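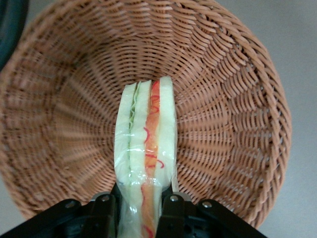
サイト内検索 キーワードを入力 検索

金曜。朝から曇り。六時半に起きた。

昼のかごを変えた。今まではパンもサンドイッチも浅い皿に出していたが、皿だと場所を取るし、包んだままのものをのせると滑る。先月Plileckで買った丸い編みかごが棚の上で空いたままだったので、今日からこれを食卓に置くことにした。値段は1000円。買ったときは果物を入れるつもりだったのに、バナナを置くと一本だけ縁からはみ出して落ち着かず、そのまましまっていた。

色は薄い茶色で、光によっては少し赤みがかって見える。店では隣にもっと白っぽいのもあって迷った。白いほうは汚れが目立ちそうでやめた。紐のような太さのもので編んであり、底の真ん中に向かってぐるぐると詰まっていく。真ん中から外へ筋が何本も出ていて、上から見ると扇を広げたような模様になっている。縁のあたりは編みがはっきりしていて、三つ編みを回したような感じ。

編み目に埃がたまっていたので、使う前に掃除をした。最初は布で拭いたがほとんど取れない。古い歯ブラシで中心から外へ、筋に沿って動かすと出てきた。底の真ん中がいちばんたまっていた。水で洗っていいのかどうか分からない。買ったときの札は捨ててしまった。固く絞った布で最後に一度だけ拭いて、窓際に一時間ほど伏せておいた。曇っていたので乾いたかどうか怪しかったが、触ったかぎりでは大丈夫だった。

十時過ぎに買い物に出た。先に郵便局。それから坂を下りてSokolへ。サンドイッチは昼前に行くともう選べないことが多いが、今日は早かったのでまだ並んでいた。三枚のパンの間に具が二段入っているのがあり、片方がレタス、もう片方がオレンジ色の具。透明なフィルムで包んであって、切り口が見えるので中身を選びやすい。前に買った卵のはパンが少し湿っていた。今日は卵はやめてこちらにした。ほかに丸パンを二つと、小さいほうの牛乳。全部で771円。小銭を減らしたくて1000円札と一円玉を出したが、レジの人が先にお札だけで計算を始めてしまい、結局小銭が増えた。

帰りにBrirnoterにも寄った。台所のふきんがもう薄くなっていて、三枚組を買うつもりだったが、気に入った柄のは一枚ずつしか売っていない。無地のにした。ここは前は文房具が手前にあったのに、棚の並びがまた変わっていて、ふきんのところまで行くのに店を一周した。ついでに電球も見たが、洗面所の口金の大きさを控えてこなかったので買えなかった。これで二回目。帰ってすぐ電球を外して、大きさを紙に書いて財布に入れた。

食卓を片づけてから昼にした。かごを置くには上のものをどかさないといけない。置いてあったのは、読みかけの本、爪切り、先週から出しっぱなしの封筒の束、体温計。封筒は中を見て、いるものだけ引き出しに移した。ガスの検針の紙が三か月分出てきた。保管しておく決まりもないので二か月分は捨てた。本は寝室に戻した。体温計はなぜ出ていたのか覚えていない。

かごには、丸パンもサンドイッチも一緒に入れようと思っていた。やってみると、丸パンを袋のまま入れたところでだいぶ場所を使う。サンドイッチを立てて置こうとしても、底が真ん中に向かって下がっているせいで倒れてくる。寝かせれば入るが、具のほうを下にするとパンがつぶれそうな気がする。丸パンは別の皿に移し、かごはサンドイッチだけにした。色の薄いパンと薄茶のかごだと地味かと思ったが、レタスの緑とオレンジ色があるので悪くなかった。

フィルムは下のほうがしわになって寄っていて、端がどこにあるのか分からない。毎回ここで手間取る。爪でこすって探して、見つからず、結局はさみで少し切った。前に勢いよく引っぱって中身を床に落としたことがあるので、それからは急がないようにしている。かごの中で開けたほうが、落ちるものがあっても散らばらないから楽だろうと思ってそうした。散らばらないのはそのとおりだったが、細かいパンくずが全部編み目に入った。朝の掃除がほとんど無駄になった。

次からは紙を一枚敷く。何の紙がいいか考えて、台所にあるクッキングシートを丸く切ってみた。丸く切るのは思ったより難しい。皿を当てて鉛筆でなぞろうとしたら、鉛筆がうまくのらない。四つに折って、それをまた斜めに折って、端を切り落として広げる方法でやった。きれいな丸にはならないが、かごの底に置くと角は目立たない。二枚作って一枚は引き出しに入れた。布でもいい気がする。古いふきんを切れば洗って使えるので、今日買い替えた薄いほうを捨てずに取っておいた。縁をかがるのが面倒でやらないままになりそうではある。

味のこと。レタスは思ったより量が少なかった。パンは柔らかい。端に細く耳が残っていて、そこは少し噛みごたえがある。オレンジ色のほうは甘みがあって、後から少し酸っぱい。三枚のパンだと途中で口の中が乾くので、牛乳をもう一杯飲んだ。半分残して夕方に食べるつもりが、全部食べてしまった。家で同じものを作れないかと思う。パンを三枚使うのは家だと何となくもったいない気がしてやったことがない。八枚切りより薄いのがあれば近くなるかもしれない。スーパーで見たことはあるが、袋の枚数が多くて、一人だと食べきる前に固くなる。冷凍すればいいのだが、冷凍庫は今、魚と、ご飯と、いつのものか分からない餅でいっぱい。

それで午後は冷凍庫の整理をした。餅は四個あった。袋に日付を書いていない。一つ焼いてみたら普通に食べられたが、少し冷凍庫の味がした。残りは週末に汁に入れる。ご飯は古い順に手前へ出した。保冷剤が多すぎるので半分にした。奥の壁に霜がついていて、木べらで少し落とした。下に新聞を敷いておけばよかった。床が濡れて、買ったばかりのふきんを一枚もう使った。

電話が一本。Kevleyから、頼んでいた椅子の座面の張り替えの見積もり。一脚3000円で、布をこちらで用意すればもう少し下がるとのこと。二脚頼むつもりだったが、一脚はまだ座れるので、先に一脚だけにしようと思う。色は灰色か、今と同じ茶色か。月曜までに返事をすると言った。食卓のかごの色に合わせるなら茶色だが、かごのために椅子を決めるのも変な話なので、生地の見本を見てから考える。見本は郵送してくれるらしい。届くのが月曜に間に合うのかどうか、聞くのを忘れた。

三時過ぎに少しだけ日が出た。かごを逆さにして、流しの上で底を軽く叩いた。パンくずはけっこう落ちた。歯ブラシより早い。中心のあたりに残ったのは、つまようじで取った。編み目を傷めないようにと思ってやっていたら肩がこった。そのあとベランダの手すりに掛けておこうとしたが、持ち手がないので掛けられない。物干しの台にのせて、飛ばないように洗濯ばさみを二つつけた。ついでに玄関の敷物も出した。

四時に取り込む。敷物は日が足りず、まだ冷たい感じがしたので、椅子の背に掛けておいた。

夕飯は昨日の煮物の残りと、丸パンを一つ。煮物にパンは合わないが、ご飯を炊く気にならなかった。パンは軽く焼いた。かごに戻したほうのパンは袋の口を折って洗濯ばさみで留めた。洗濯ばさみは台所用に別にしておいたほうがいい。どれがベランダで使ったものか分からなくなる。

かごの置き場所は、とりあえず食卓の壁側の端にした。真ん中に置くと新聞が広げられない。棚の上は一つ空いたので、大きい鍋をそこへ上げた。鍋を上げたら流しの下が空いて、そこに米を入れた。米の袋はずっと床に直接置いていて気になっていた。

明日の昼は家にあるもので済ませる。レタスだけ買う。あと電球。紙は財布に入れてある。

夜、風が出てきた。九時半に窓を閉めた。風呂は早めに入って、本の続きを二十ページほど読んだ。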